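Studienprojekt Sekutari: Greifplanung Flaschen neben Drahtkorb

tarigan_m
Teilprojekt im Kurs Robotik, Betreuung Jayson Padilla. Aufgabe: Flasche anfahren, greifen, in den Drahtkorb stellen. Bisher 253 Episoden per Teleoperation, Policy auf der Handgelenkkamera trainiert. Erfolgsquote 37 Prozent. Die Fehlversuche häufen sich im Anflug, Endpose meist seitlich versetzt.
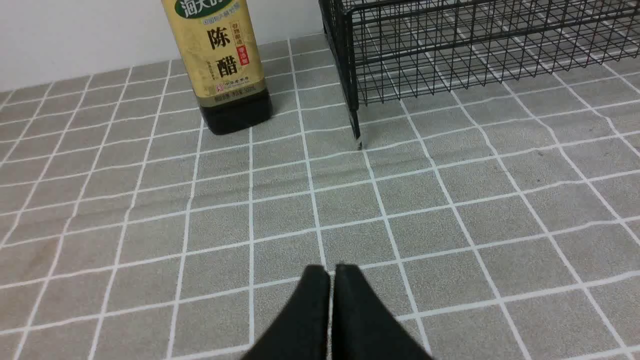

Die Hand-Auge-Kalibrierung stammt aus dem November und wurde nach dem Umbau des Flansches nicht wiederholt. Restfehler damals nach Protokoll fast 2 mm. Lohnt sich eine neue, oder liegt es an den Daten?

cevdale
Neu kalibrieren. Alles andere ist nach einem Flanschumbau Zeitverschwendung.

Prurnura
Sehe ich anders. Wenn die Policy end-to-end auf Bildern läuft und Aktionen relativ zum Greifer ausgibt, geht die Kalibrierung gar nicht ein. Wurde vor oder nach dem Umbau aufgenommen?

tarigan_m
Beides. Aktionen sind relativ.

Prurnura
Dann trainierst du auf zwei Kameraposen. Episoden trennen, nur die neuen nehmen.
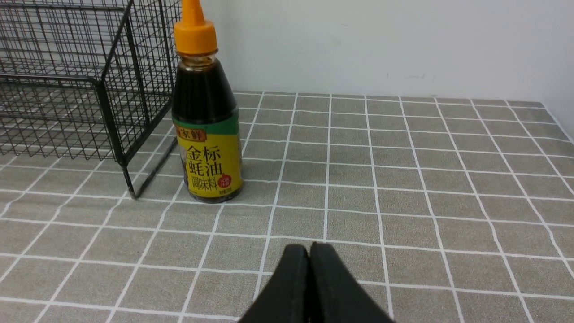 Zum Anflug: Die Startposen würde ich breiter streuen, vor allem in der Höhe. Bei der Austernsauce steht der Korbfuß nur knapp eine Rasterweite links neben dem Flaschenboden, da bleibt einem seitlich versetzten Finger wenig Platz. Von rechts anfahren, dort ist die Fläche frei.

cevdale
Von rechts nur, wenn das Handgelenk nicht ans Gelenklimit läuft. Bitte prüfen.

blackwood
Gab es in unserer Gruppe auch. Lösung war das Trennen der Datensätze, die Kalibrierung haben wir nie angefasst.

tarigan_m
Trenne heute Abend und trainiere neu. Gelenkwinkel logge ich mit.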